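Home Topics Ask Members Search Log in

My first graders mix up b and d in the spelling game, what can I change?

Posted by Vasanthi Alva, 16 April 2019

Hello to all. I teach a small first grade group for reading support, 6 children, and we meet for short sessions before lunch. I made a board game for them where they roll a die, move a pawn and read the word on the space. If the word is right they stay, and if it is wrong they go back 2 spaces. The words are short ones like bed, dig, bad, dub, bib, did.

The game is liked very much, but I have the feeling it makes the b and d problem worse. Two of the children now guess. They say "big", look at my face, and then say "dig". With the other letters they do not do this. I tried to put a small picture beside each word, but then they read the picture and leave the letters alone.

I have bought the Heron word cards, which have nice large print, but there the b and the d are mirror forms exactly as in my own game. Is it better to take out one of the two letters for some weeks? Or should I keep both and change the rules? I must also say that I cannot make a completely new game before May, so small changes are best for me.

Rosalba Villa

Dear Vasanthi, I had the same problem two years ago and I would take out the d. Not for always, only until the b is sure. I did it in this way.

First I removed every word with d from the box and left only b words together with words that have neither letter: bus, bat, sun, cab, top, rib. The children played with these until they read them without stopping. Then I brought the d back, but only at the end of the word, as in red, mud, sad. The d at the beginning came last of all.
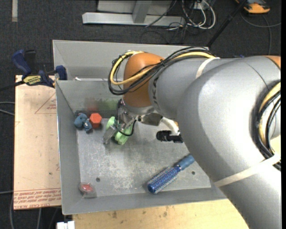 Torben Frerichs wrote to me, when I described this on another page, that he does it in the opposite order and begins with d, because his pupils already know it from "dad" and "dog". I think both can work. What is important is that the two letters do not arrive in the same week.

For your rule with going back, I would change it. A child who is punished for a wrong letter learns to look at the teacher. In my game the child traces the first letter on the table with one finger before reading, and says the sound at the same time. If the word is then wrong, the pawn stays where it is and the child gets the same word again on the next turn. It is slower, so use a shorter board. And please sit beside the children and look at the card yourself, so they can't find the answer in your face!

I would also leave out the pictures. If you want to keep them, print them on the back of the card and let the child turn it over after reading, as a check.

Tamás Antal

Just use the bed trick. Two fists, thumbs up, left hand is b, right hand is d, it looks like a bed. Mine all got it in one lesson.

Unnur Þórarinsdóttir

The bed trick is good but for some of my pupils it was too slow, and a few of them mixed up which hand comes first, so they need to say the word "bed" slowly while they do it. I let them draw the bed on a strip of paper and tape it to the desk.

One thing to add to what Rosalba wrote. Try to include some nonsense words when both letters are back, for example bim, dap, bof, dut. The children can't guess them from memory, so you hear quickly who is really reading the letter. I tell them these are names of monsters, and they may choose how the monster looks after they have read its name correctly. You can write the names on small sticky notes and put them over the words on your old board, then you don't need a new game before May.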